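Why Do You Get Butterflies in Your Tummy?

January 2021

You're next in line. Spelling bee, school play, big swim race, whatever. And your tummy goes all funny. Fluttery. Like something's flapping around in there.

Nothing is flapping. Promise. But something real is going on, and it starts in your head.

First stop: the brain

Deep inside your brain, on both sides, sits a little part shaped like an almond. It's called the amygdala. Say it like this: uh-MIG-duh-luh. Its job is to watch out for trouble. A growling dog, a loud bang, a car coming too fast. It works super quick, quicker than the part of your brain that thinks things over.

Trouble is, it isn't fussy. A growling dog and a room full of people staring at you? To the amygdala those can look pretty much the same. So it hits the alarm.

The alarm goes down your nerves to two small glands sitting on top of your kidneys. The adrenal glands. They squirt a chemical called adrenaline into your blood, and off it goes, all over your body, in seconds.

What adrenaline does

Lots! Heart beats faster. Breathing speeds up. The black dots in your eyes (pupils) get bigger so more light comes in. Palms get sweaty. Your liver lets out extra sugar so your muscles have something to burn.

Scientists call this "fight or flight." Your body is getting ready to fight something or run away from it. Very handy if you lived long, long ago and met a bear. Less handy when you have to play the recorder.

And the butterflies?

OK, so here's the tummy part. Your muscles want more blood, right now. But you only have so much blood. It has to come from somewhere. Your body takes some away from your stomach and gut, becuase digesting a sandwich can wait. The muscles there change how they squeeze too. Things slow down or go a bit jumpy.

Your gut notices. It's packed with nerves, millions and millions of them, so many that some scientists call it the "second brain." It can't do math or remember your birthday. But it sends messages up to your real brain all day long, mostly along one long nerve called the vagus nerve. When the blood moves away and the squeezing changes, you feel it. Flutter flutter.
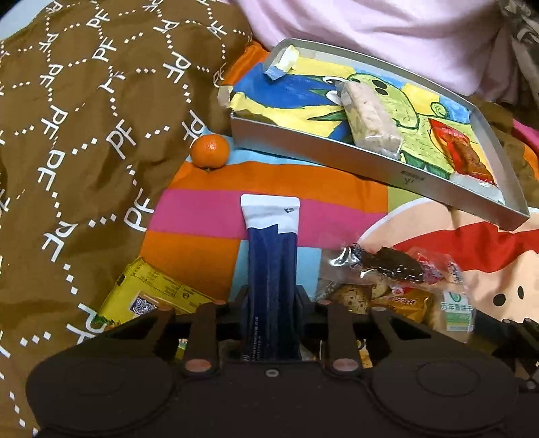

That's also why some people can't eat before a big test. Or have to pee four times. Totaly normal. Adrenaline again, plus worried muscles.

Do grown-ups get them?

Yes. All the time. Elfriede Koller teaches the violin and has played in 330 concerts, she keeps a list. "I still get them every single time," she told us. "My hands go cold. Then I play the first note and I forget about my hands."

Marthinus Zwane reads stories out loud at a library. He gets butterflies too, mostly when the little kids sit really close. His trick - he learns the first line by heart so he never has to look for it.

Are butterflies bad?

Nope. A little bit of alarm can help you. You're wide awake. You pay attention. Runners often say they feel flat on days when they don't get nervous at all.

Too much is another story. Then your thoughts race around and it's hard to remember what you practiced. So a bit, good. A lot, not so good. And everybody's "a lot" is different, your best friend might love the feeling and you might hate it.

One odd thing. Being excited and being scared feel nearly the same inside your body. Fast heart, sweaty hands, fluttery tummy, for both. Roller coaster or dentist! Some researchers asked people to say "I am excited" out loud before they had to sing or give a speech. Those people did better than the ones who tried to tell themselves to calm down. So try it. Feels silly. Say it anyway.

Things to try

Breathe out slowly. Slower than you breathe in. In while you count to 4, out while you count to six. Long breaths out tell your heart to ease off.

Wiggle. Shake your arms, jump a bit, run to the fence and back. Your body got ready to move, so move.

Look at stuff. Pick a color, say green, and find every green thing in the room. Gives your busy brain a job.

Tell somebody. A parent, a teacher, a friend. Often they've got butterflies as well and were keeping quiet.

Talk to a grown-up you trust if the feeling comes a lot, or if it hurts, or if it keeps you from doing things you'd like to do. A doctor or school counselor can help with that, it's their job and they hear about it from lots of kids.

Try this at home

Find your pulse. Two fingers on your wrist, just under the thumb. Count the beats for 30 seconds and write the number down. Now close your eyes and think hard about something that makes you nervous - standing up in front of the whole school, maybe. Count again. Did it change? For some people it does, even though nothing has happened and they're just sitting on a chair. Then do five slow breaths and count one more time.

Words to know

Adrenaline: a chemical your body makes when it thinks something big is about to happen.

Amygdala: the almond-shaped alarm part of the brain.

Gland: a body part that makes chemicals and lets them out.

Vagus nerve: a long nerve running from the brain down to the gut. "Vagus" is Latin for wandering.

Written by Senad Kadrić. Checked by Johannes Magagula.

Next time: why do we yawn when other people yawn?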